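Living Well With Long-Term Illness: progress report to our funder
Zarnham self-management project
10 July 2018

Thank you, first of all, for your patience while we put this together. We had hoped to get it to you a little sooner, but the spring courses overran, and it seemed better to wait until the last group had finished and we could tell you how they all got on.

You will remember from our February report that we were still finding our feet. We had the rooms, we had a good set of leaflets, and we had a waiting list that frightened us slightly. What we did not yet have was a course that people with very little energy could get to the end of. I am pleased to say that we are a good deal closer to that now, although there are one or two places below where I shall have to own up to things that have not gone to plan.

Who has come

Since the project opened, 203 people have been in touch with us, and 58 of them have finished a full course. Most live with rheumatoid arthritis, lupus, Sjögren's or an underactive thyroid, and a fair number have more than one of these to contend with. The others have had a telephone chat, come to a drop-in, or asked for the leaflets by post, and we are glad of every one of them. Quite a few told us that a single long conversation with somebody who understood was what they wanted, and that a course would have been more than they could manage just now.

We did say in our bid that we would hope for more people finishing. Looking back, I think we wrote that part with well people in mind. Somebody in the middle of a flare cannot promise to be anywhere on a given morning, and the early courses rather punished them for it. If you missed a session you felt you had lost the thread, and then it was hard to come back, and some people were too embarrassed to ring and say so.

What we have changed

The sessions are shorter now, with a proper rest in the middle, and there is no shame at all in lying down for it (we bought mats and a stack of cushions, which you will find under equipment in the accounts). Each session stands on its own feet, so that anybody who misses one can pick up at the next without feeling they have walked in halfway through a film. We also post out a page of notes to everyone afterwards, in large print, whether they came or not. That little page has done more good than almost anything else we have tried, and it costs us next to nothing.

The Dagdag diary, which is our name for the small paper booklet people fill in each evening, has been through another round of changes. The first version asked for far too much. There were boxes for pain, stiffness, sleep, mood, food and weather, and people who were already worn out looked at it and quite rightly put it in a drawer. The new one asks for a single word about the day and a mark on a line to show how much energy was left at the end of it. There is room for more if you feel like writing more, and some people do, pages and pages of it!
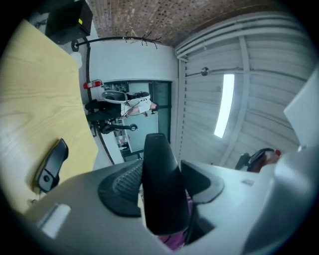

We had wondered whether such a simple diary would be of any use to anyone, and the answer from the groups has been a very warm yes. Several people took theirs along to a hospital appointment and found it much easier to explain how the last few months had been. One lady noticed that her worst days nearly always followed a day when she had felt marvellous and cleaned the house from top to bottom, and she has since been teaching herself to stop for a cup of tea while she still feels well. It sounds such a small thing written down, but she told the whole group that it had given her back her weekends.

Our two outreach groups

The Trirkura group is thriving. It meets in a ground-floor room with parking right outside the door, and I cannot tell you what a difference that makes to people with sore hips and knees. They have begun to ring one another between meetings, entirely off their own bat, and they have asked to carry on once the course is over.

Lisen has been harder going. The bus was re-timed in the spring and now arrives either far too early or just after we have started, and the numbers fell away as a result. We tried moving the start time, which suited the bus but not the people collecting grandchildren from school. For the autumn we should like to run Lisen partly by telephone, with two meetings in person at the beginning and the end. We would be very grateful to know whether you are content with that, as it is a change from what we first agreed.

Money

The full accounts are attached. We have spent less than expected on room hire and rather more on printing and postage, for the reasons given above. Taxi fares have also crept up. We would sooner pay for a taxi than have somebody stay at home on a bad day, but we do keep an eye on it, and we now ask people to share where they live near one another. With your agreement, we should like to move what is left in the room hire line across to postage and travel.

What comes next

The autumn courses are already filling up. We plan to add a session on sleep, which has been asked for in every single group, and another for husbands, wives and other family members, who often sit in the car park waiting and would, I suspect, much prefer to be indoors with a biscuit. We shall also be asking everybody who finished a course to tell us how they are managing a few months on, by post or by telephone as they prefer, and we will send you what they say in our next report.

Winter is always the season we worry about. Colds go round, joints ache, and people who have been doing nicely can find themselves back in bed for weeks. We mean to keep the telephone line open right through, including the quiet stretch between Christmas and the New Year, and we are working out the rota for that now.

You would be most welcome to visit either group. The kettle is generally on well before we start, and if you let us know which day suits you we will make sure there is a space kept near the door.

With our very warm thanks,

The Zarnham project team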